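Build Your Own Bench Arm, Handout 4: Rehearsing in the Simulator
September
Hanne Tikkanen, Skarncombe Shared Workshop
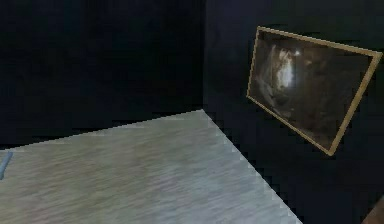
By now you should have a base that doesn't wobble, a shoulder joint that moves when asked and a box of leftover screws you have decided not to think about. Bring all three. Tonight is mostly keyboards, and the arms stay unplugged until the tea break.

1. Why we rehearse

Last year's group went straight from wiring to movement. One arm, a handsome thing called Kiiskinen, swung through its full range on its first command and cleared a shelf. The owner had typed 2000 where he meant 200. The motor board accepts either with perfect good manners. A simulated arm given the same number will pass through a simulated wall, and you can go home with the same quantity of teeth.

2. Setting up the room

Start with the room before you add the arm. You need one work surface and at least two walls meeting at a corner, because a corner is what your arm will find first. Measure your own bench at home and type in the real sizes. People guess at this stage and then spend an evening wondering why the elbow is under the table.

Put something on a wall. A framed picture will do, and the darker and gloomier the better as far as I'm concerned. With bare walls it is surprisingly easy to lose track of which way your viewpoint is facing, and I have watched grown adults rotate a blank grey room for the length of a tea break.

Stepped, jaggy edges on tables and frames are a matter of render quality. Leave the setting low. The workshop machines are old, and the collision sums don't care how pretty the table is.

3. Lights

The default is one lamp, which gives you a bright table and walls like the inside of a coal shed. Fine for checking reach. If you later want to test a camera, add a second lamp and save the room under a different name. Mesta, the arm on the window bench, has three rooms all called "final" — please don't add to the tradition.

4. Joint limits

Open the limits file and fill in every line. Blank means unlimited. For the kit shoulder, use 103 degrees in each direction. The printed sheet in the box gives a larger figure, and the printed sheet is an optimist. Wrist limits depend on how you routed your cable, so turn it by hand, slowly, and stop when the cable starts to complain.

5. Exercise

Load your room and add your arm. Set the speed to 18 and run the reach test twice, once with the surface clear and once with a small object near the edge. Write down every contact the log reports, including the ones you consider unfair.

If the arm sinks gently through the table, your base height is wrong. If it vanishes, check your units. Sullulov was built in millimetres and loaded in metres, and we had to zoom out a long way to find her.

For next time: a printed copy of your limits file, your contact notes, and a fuse. Bring two fuses.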